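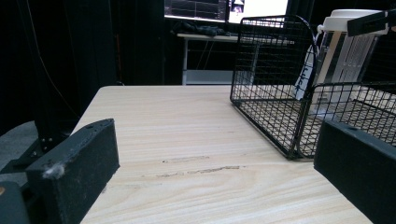
Ticket 294: Left unit reports incorrect opening width

Site: Drumton
Station: Rumorora bench, hand-held gripper pair
Equipment: Torkell hand-held grippers, left and right units
Reported by: Evangelia Kontogiannis
Assigned to: Tianyou Yan
Priority: Normal
Status: Closed, with one follow-up item

Summary of report

During the February recording block, the left unit returned an opening width greater than zero when its fingers were fully closed. The offset was not constant. The station software rejected 13 of 138 recordings from the block at the closing check. No rejections were recorded against the right unit.

The reporter restarted the station software and reseated the data cable of the left unit before opening this ticket. Neither action changed the reading.

Initial response (Tianyou Yan, 9:40 a.m.)

The reporter was asked to leave the fingers uncleaned until inspection. Foreign material on a finger can hold the pair apart at full closure, and its position is useful when reading the log. The wire baskets and the white container were left at their normal places on the bench for the same reason.

Inspection findings

1. A small tuft of white lint is attached to the front of the left finger. It is visible in the view from the unit's own camera. Similar fibers were found between the contact faces once the unit was on the service mat.

2. The tabletop carries gray-brown scuff marks that run along the grain near the middle. They are recorded here as a surface condition only. The closing check does not depend on the tabletop.

3. The screws of the finger bracket were checked with the torque driver. One was below the value on the setup sheet and was tightened.

4. The finger pads show no tears. Replacement was not considered necessary.
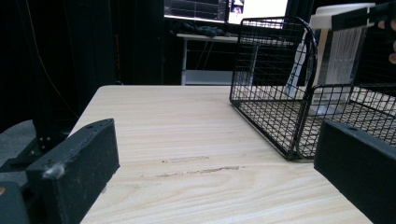 Page 7

Corrective action

The unit was disconnected. Both fingers were wiped with a dry lint-free cloth, and the remaining fibers were lifted from the contact faces with plastic tweezers. Compressed air was not used, in accordance with the Spanos maintenance sheet for this station, as it may drive fibers into the slide.

The unit was reconnected and allowed to complete its startup routine. The closed position was then set again as follows:

Open the calibration page and select the left unit.
Close the fingers fully and hold them closed until the value settles.
Select Store Closed.
Open the fingers to the stop and select Store Open.
Repeat the closing movement and compare the value with zero.

The first attempt was refused by the software with the message "range incomplete." The trigger had been released before the open position was stored. The second attempt was accepted.

Comment (Marina Mitsotakis-Vlachou, 1:15 p.m.)

Please confirm whether the right unit was calibrated in the same session. The setup sheet requires both units to be done together. A mismatch between the two would not be caught by the closing check.

Reply (Tianyou Yan, 1:30 p.m.)

It was not. The right unit has now been cleaned and calibrated by the same steps. Values for both units are attached to the station record.

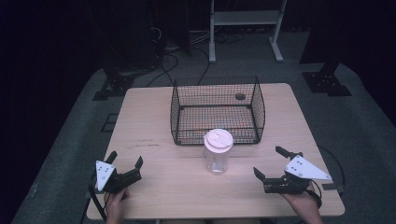

Verification

A two-handed check was carried out with both units on the lidded plastic cup and the black mesh basket. The patterned plates on the outer sides of the units were inspected at the same time and are firmly seated. Both units returned to zero on each closing movement, and the station software accepted every recording made during the check.

Cable clearance was also reviewed. The left cable may pull lightly on the unit when the operator reaches toward the far side of the table. This did not affect the readings.

Follow-up

Despina Psarras is to add finger cleaning to the start-of-shift list for this bench. The recordings rejected in the February block will not be recovered and should be repeated when the bench is next free.

Open item: extra slack for the left cable, transferred to Anastasia Deligiannis.

Ticket closed at 4:05 p.m. by Tianyou Yan. The reporter may reopen it from the station page if the offset returns.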